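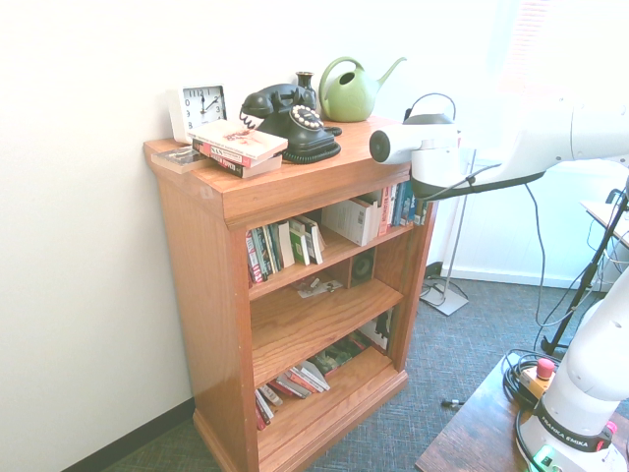

## 4. Working a shift next to the arm

Sections 1 through 3 got the Tareris shelving station bolted down, powered up and talking to the network. This section covers the harder installation, which is people. It applies to the clearing desk at Totlow and to any other branch that inherits our setup.

The short version for returning staff: the arm shelves and unshelves. You decide what goes where, and you still answer the phone.

### 4.1 Before you start

1. Sign in on the station tablet under your own name. Efua Appiah was credited with 112 hours of shelving in May because everyone used her login. She was on leave for most of it.
2. Check that the emergency stop is on the table and within your reach. Press it, confirm the arm refuses to move, then twist to release.
3. Walk the carpet between the table and the bookcase. Pick up anything that has dropped and push cable slack back toward the stand.
4. Look over the bookcase. Items on top may stay if they are on the map (see 4.2). If you have added a mug, either remove it or map it.
5. Choose **Slow** for your first 10 books. Choose **Normal** once you have stopped flinching.

> **CAUTION:** Keep your head and hands out of the shelves while the arm is live. If a book is jammed, stop the arm first. It is strong, it is patient, and it has no opinion about your fingers.

### 4.2 Updating the map

The arm works from a saved map of the bookcase, top included. The map goes stale the moment somebody tidies.

1. Tap **Map > Refresh** and stand back.
2. Wait for the arm to finish its sweep. Do not help.
3. On the tablet, mark each item **Book**, **Keep clear** or **Ignore**.
4. Save with your initials and a note a stranger could understand. "Fixed it" is taken.

**Note:** Telephones, clocks and anything with a spout should be marked **Keep clear**. The default is **Book**. Kofi Opoku has asked the supplier to change the default and has received a very nice acknowledgment.

### 4.3 Running a batch

1. Enter the batch on the tablet and choose a shelf.
2. Press **Start** and watch the first pick all the way through.
3. If the grip looks poor, press **Pause**. The arm will hold the book until you tell it otherwise.
4. Support the book with both hands, then press **Release**. The order matters.
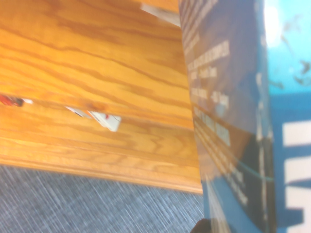
5. Press **Resume**, or **Skip** to send the title to the hand pile.
6. When the batch is done, read the hand pile list and shelve those yourself.

Glossy covers confuse the wrist camera under bright light. If the tablet shows **Cannot read cover**, lower the blind before you retry. Retrying three times with the blind up is a popular method, and it produces three identical messages.

Loose cards and slips should come off a shelf before a batch goes onto it. The arm will shelve over them without remorse.

### 4.4 What is still your job

The Drulletti rollout memo promised that staff would be "freed for higher-value tasks." For anyone wondering which ones, Parveen Dogar got this list out of management:

- Pricing, and deciding what is too tired to sell
- Repairs, including spines the arm has flagged as **Soft**
- Customers
- The hand pile
- Explaining the arm to customers

Shelving targets are now set per station and no longer per person. The target is 80 books a shift. Missing it because of a fault does not go on your record, provided the fault is logged. If it isn't logged, it was a quiet afternoon and you will be asked about it.

You may not be left as the only person on the floor while the arm is running. This was agreed at the start and still holds when it is busy.

### 4.5 End of shift

1. Let the current pick finish, then tap **Park**.
2. Wait until the arm is still before reaching for anything on the shelves.
3. Write up stops, skips and drops in the log.
4. Tell the next person one thing that went wrong. There will be one.

Faults you can't clear go to Ertuğrul Kırmızıgül. Complaints about the targets go to Ekow Fiadzo, who set them and would like to hear from you in writing.

*Last revised February 28, 2024. Section 5 covers cleaning the gripper pads.*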